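Lemonade Table, May

Cups, citrus and glassware from the drinks corner at Hanside. Four pictures.
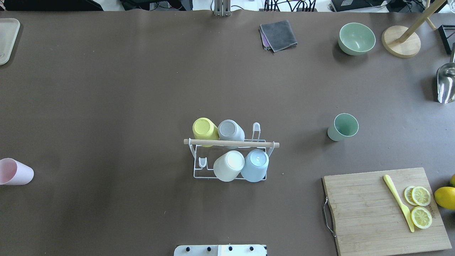 Photos and text: Jeanine Verbeke

The cups dry upside down on the wire rack.
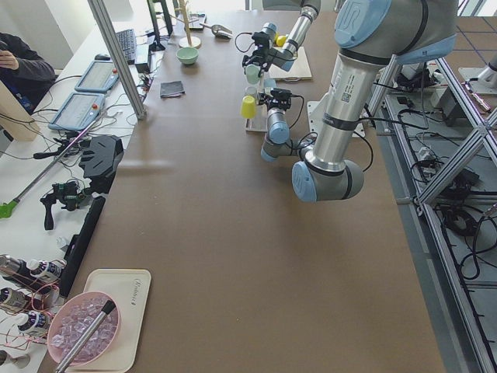
Cups in soft colors suit a plain brown table. We have 2 sets from Aerts. The pale green bowl by the mug tree is the one we use for ice.
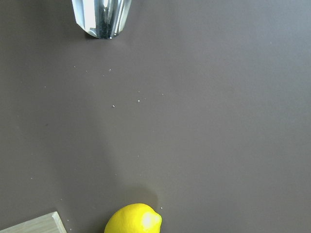
The bowl holds enough for one pitcher. 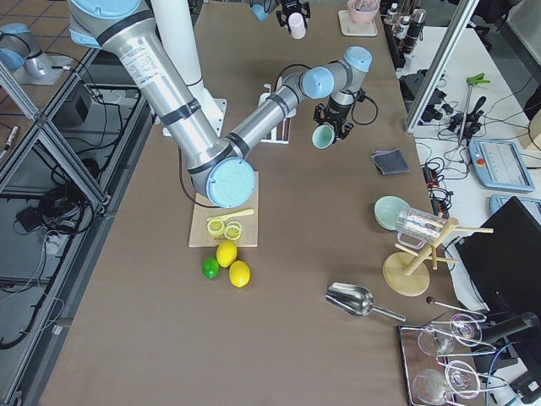 Next gallery: Trillach pantry

We use cookies to improve your visit. Accept / Settings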